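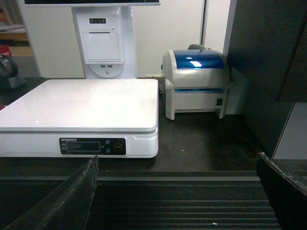
How many times do you have to show a robot a checkout job before it can try it alone?

Plan on 100 good runs for one item on one counter, and more if you move anything.

I spent most of April working remote control on the grocery task at Ortner. The job is short: pick up the fruit, set it on the scale, let go, back off. I do the moving with a hand controller and the arm copies me. Every run gets saved, and I mark it keep or toss before I start the next one.

My toss pile was big the first week. I kept correcting in midair, and the arm learned to wobble the same way I did. Now I stop, look, and then go in one move. Slow is fine. Changing your mind halfway is what hurts.

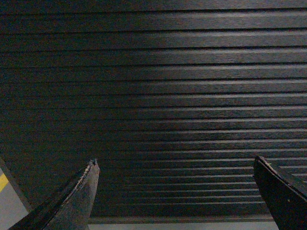

Győző Dobos

Dark ribbed surfaces gave me the most trouble. On the wrist view the grooves all look alike, so it's hard to judge how far down the fingers are. I come in higher than I think I need to and drop the last bit in small steps.

Fruit is easier to see and harder to hold. With a mango I line up both fingers low on the sides first and only then close. 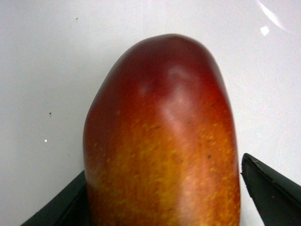
I also vary the start. If every run begins from the same spot, the arm gets lost when it begins anywhere else. I change the approach angle every 6 runs and write it in the log.

Next I'm moving to bagged items, which Nonby wants by the end of the year. I'll post my settings once I've cleaned them up.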